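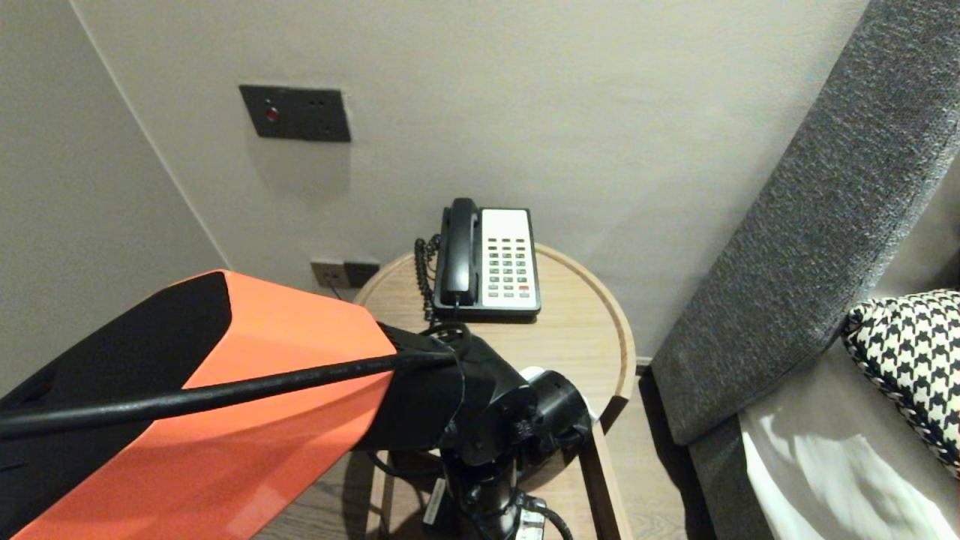
電話なんてもう使う人いないんだし、点検表から外しちゃえばいいのに、と前回のコメント欄に書かれました。うん、気持ちはすごくわかります。わたしも客室の電話で誰かと長話したことなんてないです。でもね、部屋に置いてある以上は見るんです。夜中に具合が悪くなって、携帯の充電も切れていて、手をのばした先にある電話がつながらなかったら、と考えると外せないんですよ。

というわけで、ペモラ(Pemora)141号室、ベッドまわりの点検表です。今回はナイトテーブルと電話、それに壁のコンセントまで。全17項目、いつもの書き方で、判定のあとにわたしのひとりごとが付きます。ひとりごとのほうが長いのは毎度のことなので、急いでいる方は判定だけ拾ってくださいね。

判定の見方
良=そのままでOK
調=その場で直した、または直せば済む
要=後日あらためて手を入れる

電話とコードの部

1 受話器がきちんと置かれているか 【良】
左側の受け台にすとんと収まっています。ここが浮いていると外からの呼び出しがずっと話し中になるので、見た目だけで済ませず、上から軽く押して確かめます。かちっと下がる感じがあれば合格。

2 発信音が出るか 【良】
受話器を耳に当てて、しばらく聞きます。ぷーっと出てから途切れないこと。わたしはせっかちなので昔はすぐ戻していたんですが、途中でざりざり言い出す電話に当たってから、ちゃんと待つようになりました。

3 ボタンの戻り 【良】
白いパネルに小さいボタンが並んでいるタイプです。ひとつずつ押して、沈んだままになるのがないかを見ます。右下寄りに赤いのがひとつあって、これがどこにかかるのか、部屋の案内に書いてあるものと合っているかも一緒に。間違って押してしまったときは、あわてて切らずに「点検です」と言いましょう。無言で切るほうがよっぽど迷惑をかけます(やりました)。

4 くるくるコードの垂れ 【調】
はい出ました、今回いちばん言いたいところ。受話器のコードがテーブルの後ろの縁から垂れ下がっていました。壁側だから足を引っかける心配は少ないんですけど、コードの重みで電話機がじわじわ後ろに引っぱられるのが嫌なんです。電話機の横に寄せて、縁の内側に収まるように置き直し。コードがねじれていたら、受話器を持ち上げてぶら下げると勝手にほどけます。あれ、見ていると妙に楽しいですよね!

5 電話機の置き場所 【良】
天板の奥、壁寄り。寝たまま手をのばすには少し遠いかなと毎回思うんですが、手前に置くと今度はコップの居場所がなくなって、電話の真横に水を置く人が出てきます。奥で正解だと思っています。異論は受け付けます。

6 電話機の底の滑り止め 【良】
裏返して見ます。ゴムが固くなっていると、ボタンを押すたびに電話機が逃げていきます。指の腹でこすってみて、つるつるしていたら交換。

壁の部

7 コンセントのがたつき 【良】
濃いグレーのプレートで、テーブルの左端のすぐ上あたりに付いています。プレートの縁を指で押して、壁から浮かないこと。差し込み口が黒ずんでいないこと。変色を見つけたら、抜き差しせずにそのまま報告です。ここだけは自分で何とかしようとしないでくださいね。

8 細いケーブルの通り道 【良】
コンセントのところからテーブルの裏に下りている黒い細いケーブル。テーブルの脚で踏んでいないかを、しゃがんで確認します。掃除のときにテーブルをずらすと、戻すときにけっこうな確率で踏むんですよ。テーブルを戻したあとにもう一度見る、を習慣にしたいところ。

9 壁の赤いランプ 【良】
上のほうのプレートに小さな赤い表示があります。夜、部屋を暗くして、まぶしくないかをベッドに寝て確かめました。わたしは気にならない。でも明るさの感じ方は人それぞれなので、お客さまから声があったら備考に残すことにしています。テープで隠すのはなし!あとではがすと跡が残って、そっちの掃除が大変です。

10 壁と天板のすきま 【良】
ぴったり付けすぎると壁がこすれて汚れるし、離しすぎるとペンや錠剤が落ちて消えます。手のひらが縦に入るくらい、というのがわたしの好み。

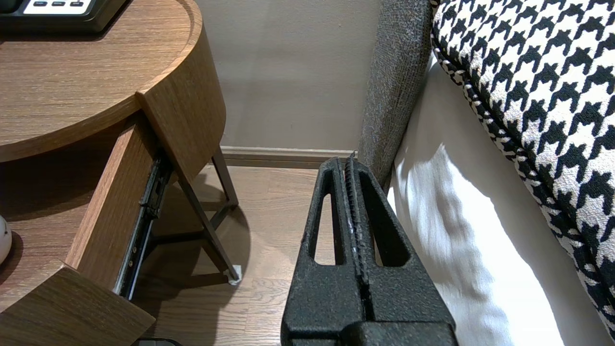 文・点検 Hiu-tung Peng

テーブル本体の部

さて、ここからは姿勢が低くなります。膝当てがある人は使いましょう。わたしは畳んだバスタオルで代用しています。

11 天板の縁 【良】
丸い木の天板で、縁がぐるっと一段高くなっています。この立ち上がりのおかげで物が転げ落ちにくいんですが、内側の角にほこりがたまるんです。乾いた布で一周、そのあと固く絞った布で一周。洗剤を使うときはラヴィティクス(Lavitix)の中性のものを薄めて、布のほうに付けてから拭きます。天板に直接しゅっとやらないこと。電話にかかりますからね。
ささくれの確認は、布が引っかかるかどうかで見るのが早いです。素手でなでて確かめるのは、痛い思いをするのでおすすめしません。

12 引き出しの開け閉め 【良】
前板がカーブしている引き出しなので、つい端っこを持って引きたくなるんですが、真ん中を持ってまっすぐ。途中で止めて、手を離して、勝手に動き出さないかを見ます。ひとりでに出てくる引き出しは、夜中にすねをぶつける原因の第一位だと勝手に思っています。
いっぱいまで引いたときに抜け落ちないか、これも必ず。重い本を入れる人、いますから。

13 レールのねじ 【調】
引き出しの横の黒い金属レール。ここはねじとローラーがむき出しなので、開けた状態で上からのぞくとよく見えます。ドライバーを当てて、回るねじがないか順番に確認しました。奥のほうに少しだけ回るのがあったので締めて終わり。締めすぎると木のほうが負けるので、止まったところでやめます。「もうひと押し」は禁止です。
それから大事なこと。レールの横に指を置いたまま閉めないでください。細かい部品の間は本当に痛いです。お子さん連れのお部屋に入る前は、この項目を先に見るようにしています。

14 脚と横棒 【良】
濃い色の金属の脚で、床の近くに細い横棒が渡してあります。天板の縁に両手を置いて、前後左右にゆすってみる。揺れたら脚の付け根、揺れないのに音だけするなら横棒の付け根を疑います。横棒は足をのせたくなる高さにあるんですが、のせるものじゃないので、靴の跡があったら拭きつつ、曲がっていないかも見ておきます。

15 脚先の白いパッド 【要】
これがすり減ると床に傷がつくので、見るだけじゃなくてテーブルを少し傾けて裏まで確認。今回は薄くなってきているのがあって、次の補充で交換にしました。取り寄せ先はフルニッツ(Hurnitz)。一脚分だけ頼むと送料のほうが高くつくので、2台分まとめて頼みます。
古いパッドをはがしたあとのべたべたは、そのまま新しいのを貼るとずれます。きれいにしてから貼ってね。

引き出しの中の部

16 底板と奥の隅 【良】
引き出しの奥って、影になってほとんど見えないんですよね。スマホのライトで照らして、それから手で触って確かめます。先に照らす、あとから触る。この順番だけは守ってください。忘れ物の中には、とがったものもあります。
底板がたわんでいないか、におい移りがないかもここで。香りの強いものを入れっぱなしにされると、しばらく残ります。そういうときは引き出しを開けたまま窓も開けて、半日ほど放っておくのが結局いちばん効きます。重曹だのコーヒーかすだの、いろいろ試した末の結論です。

17 備え付けの小物 【良】
丸いもの、転がるもの、ふたのあるもの。引き出しを勢いよく閉めたときに中で暴れるやつらです。ひび、欠け、細かい傷、ふたの合わせ目のぐらつきを見ます。傷は室内灯の下だとまったく見えないので、窓のそばに持っていって、日の光に斜めに当てるのがコツ。爪が引っかかる傷なら交換、引っかからなければ拭いて戻します。
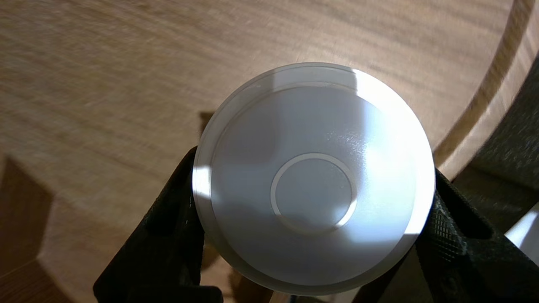
ふた付きの容器が引き出しに入っていたら、中まで開けて見るんですか、と質問をもらいました。

備え付けのものなら開けます。お客さまの持ち物かもしれないと少しでも思ったら開けません。迷ったら開けない側に倒して、フロントに電話(ほら、ここで電話の出番です)。前に、備え付けだと思い込んで手に取ったら入れ歯のケースだったことがあって、あのときは心臓が縮みました。中は見ていません。見ていませんけど、申し訳なくて翌朝の挨拶がぎこちなくなりました。
備え付けのほうは、開けたら内側の縁、閉めたら合わせ目。ふたがまっすぐはまっていないと、中身が入っているときに引き出しの底がたいへんなことになります。

あと、別の方からは、点検にどのくらい時間をかけているのかと聞かれました。慣れればそんなにかかりません。ただ、電話の発信音を待つのと、テーブルを動かして戻すのだけは縮めようがないです。ここを急ぐとケーブルを踏みます。8番に書いたとおりです。

今回の残り作業
・脚先のパッド交換(15番)。届いたら141号室から先にやる
・受話器のコード、次に入ったときにまた垂れていないか確認(4番)
・レールのねじ、ひと月後にもう一度当たる(13番)

持っていった道具
プラスドライバー、乾いた布と湿らせた布、薄めた洗剤、ライト、バスタオル、この点検表と鉛筆。ボールペンは下を向いて書くとかすれるので、わたしは鉛筆派です。

コードについては、短いものに替えたらどうかという案ももらっています。実はちょっと心が動いていて、クリスチャンセン(Kristiansen)のカタログに付せんを貼ったところです。ただ短くすると、ベッドに寝たまま受話器を耳まで持ってくるのがきつくなる気もするんですよね。テーブルの位置との兼ね合いなので、枕の側から手をのばして届く長さを実際に測ってから決めます。測ったら点検表の4番に書き足しておきます。

次はバスルームの入口まわり、11月のうちに回る予定です。段差と手すり、あとドアの下のすきま。気になっているところがあれば、コメントに書いておいてください。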